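2021-02-11

Bread day at the bench, and I'm still excited, so this is going down before I forget the order of things. The question for this round: does the overnight rye starter give a slower-staling loaf than the straight yeast dough, using the same Horkley flour? Valdir Barros says yes. I said maybe. After this morning I'm leaning his way.

Baked both loaves yesterday, 400 g flour each, same tin, same shelf. Left them cut side down on the board overnight, no bag. The straight loaf had gone leathery at the face by breakfast. The starter loaf still gave under the thumb and sprang back — lovely stuff, and the smell was half the fun (a bit of apple, a bit of beer).

Sliced at 16 mm with the guide. The Plisora knife drags on the rye crust, so I saw gently and let the weight do it. Pushing squashes the crumb and ruins the comparison.
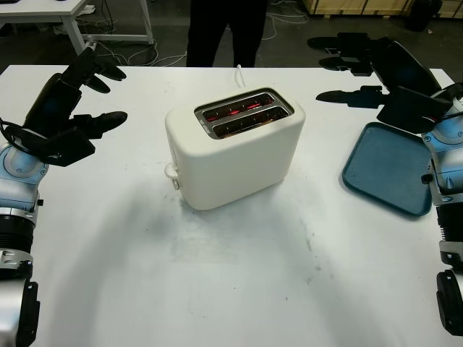 Tasted plain first, then toasted, butter on neither. Plain, the starter loaf wins easily. Toasted, they come much closer together, and Dirk De Graaf couldn't tell them apart with his eyes shut! That fits what we know: reheating undoes part of the staling, so toast flatters an old loaf. Any staling score has to come from untoasted bread. I should have written that into the plan in the first place.

Crumb notes, starter loaf:

- Fine, even holes, one tunnel under the top crust (my shaping, I think)
- Slightly gummy in the very middle; bake the next one longer
- Sourness mild on day one, clearer today, still pleasant

Straight loaf: more open, drier, crumbles at the corners. Good flavor, just faded.

Starter was fed with the Bundura rye and sat for about 19 hours. It had domed and was only beginning to sink when I mixed it in. Dirk wants to try it younger. Fine by me, but one change at a time.

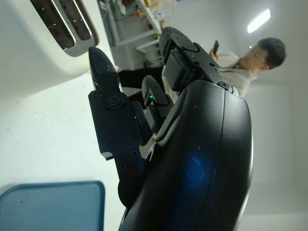 ## Next round

Same recipe, same flour, starter loaf gets 30 minutes of cooling on the rack before anyone touches it (Valdir, I mean you). Add a third loaf with a scalded portion, as in the Kostiuk recipe, and press-test all three untoasted on days one, two and four.

Need more rye before then. Freeze two slices of each as a reference for the April batch, labeled on the bag this time.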